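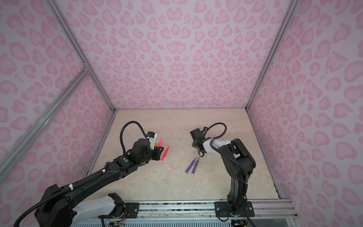 Kiluveo 2 review: a kinder way to train two arms at once

I have been putting off this review for most of a season, partly because I kept wanting to try one more thing before I wrote it, and partly because I liked Kiluveo so much in the first week that I didn't trust myself. The first-week glow has worn off now and I still like it, so let's get going!

For anyone who hasn't run into it, Kiluveo is a training recipe (plus the software that goes with it) for teaching a pair of robot arms from demonstrations. It came out of the Biltine group as a paper, and the second release is the first one I'd call pleasant to install. The idea in the paper is simple enough to explain over coffee. When a person drives two arms, one of them is nearly always waiting for the other. Ordinary imitation learning treats the waiting exactly like the working, so you end up with a policy that has learned, very faithfully, to stand around. Kiluveo scores every moment of a demonstration for each arm separately, and turns the idle stretches down without throwing them away. The authors call this half-weighting, though the weight is hardly ever a half, and I do wish they had picked another name.

My test job was markers. You scatter a handful of colored markers on the floor of the workspace, and the arms have to pick them up and pass them across so that each color ends up on its own side. It sounds like a toddler's game and it is a surprisingly good test, I think, because a marker is thin, it rolls, it looks different from each end, and every scatter raises the question of who should go first.

I recorded 287 demonstrations, all of them driven by me, and I am a middling driver on a good day. I fumble. I overshoot, back up, and sit there thinking with both grippers in the air. I left all of that in, as the manual says I may, and fed the same recordings to plain behavior cloning and then to Kiluveo with the settings it ships with. Same cameras, same network size, same amount of training.

Now the numbers, and please take them as one person's numbers from one bench. Out of 90 fresh scatters, Kiluveo cleared the whole floor 62 times. I had hoped for more, if I'm being greedy, but the plain version was so much worse that I stopped it before it had run the full set, so I won't print a score for it. Its usual trouble was the one the paper warns about: both arms would drift toward the middle, pause, and stay paused until I gave up and reset. With Kiluveo I still saw a pause now and then, but there was nearly always an arm that made up its mind. 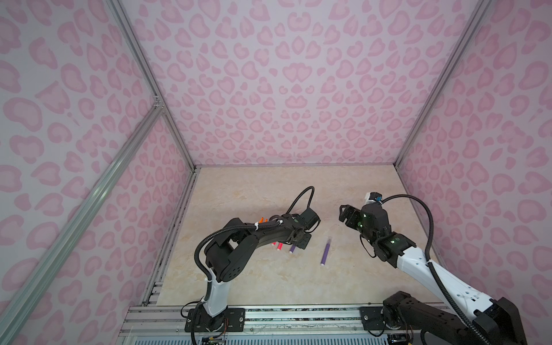 Deciding who goes first is where half-weighting earns its keep, and it's also where I learned the most about my own driving. An easy scatter has everything clearly on one side or the other. The interesting ones have something in the no-man's-land, like that purple marker with the lavender cap lying diagonally in the open floor between the two grippers, while the two pink ones sit side by side under the left arm's own upper link. A person looks at that and thinks, well, the right arm should take the purple one and the left arm should pull back before it does anything about the pink. Plain cloning never got the pulling back. In my recordings the left arm backs out slowly and late, mixed in with a lot of dithering, and it all got averaged into mush. Kiluveo picked the retreat out of the mush often enough that I started to trust it, and I can't say that about many methods I've run at home.

Pink markers next to each other are still a sore spot, I should say. If two of the same color lie close together, the gripper is prone to aim for the space between them and close on whatever it finds. I tried adding more recordings of just that layout and it helped a little. The paper has a short section on crowded objects that more or less admits the same thing, and I appreciated finding it in the main text with a proper table when it could so easily have been tucked into an appendix.

A word on setup, as this is the part that usually makes me cross. The install took one Sunday morning, including a long stop for pancakes. The calibration wizard is lovely. It asks you to touch the grippers to the same spot on the floor from a few directions, it tells you in plain words when it isn't happy, and it lets you redo a single touch without starting over. (Whoever wrote those messages, thank you!) The viewer for the scores is just as nice. Each arm gets its own strip under the video, darker where the method thinks it is working, and you can scrub through and disagree with it by painting over the strip with your mouse. I painted far too much in the beginning. My advice would be to leave it alone for the first training run and see what you get.

What I don't like: the logs are enormous, the progress bar tells fibs, and the score viewer forgets your window layout every single time. The bigger complaint is that the method is fussy about timing between the arms. If one arm's stream lags even slightly, the scoring decides that arm was idle when it wasn't, and you won't get a warning. I lost a whole evening to this. The Drunen forum has a long thread on it with a small script that lines up the streams, and I would run that before anything else.

I did also try the Ishida trainer on the same recordings, and readers who already own it will want to know. It trains faster and its documentation is better organized, with a real index and everything. On single-arm work I'd still reach for it first. On the marker job it was gentler with its grasps than Kiluveo but slower to commit, and it shared some of that standing-in-the-middle habit. If your two arms mostly mind their own business, you may never notice the difference.

As for cost, the software is free for home use. The longest training run came to 3,055 steps before the curve went flat, and my one aging graphics card got through that overnight with the fan going like a hair dryer. I shut the door and slept fine.

Would I recommend it? Yes, warmly, to anyone with two arms and a pile of imperfect recordings. Four stars out of five, with the missing one held back for the timing trouble, and I'll happily hand it over when a release comes along that warns me about a lagging stream.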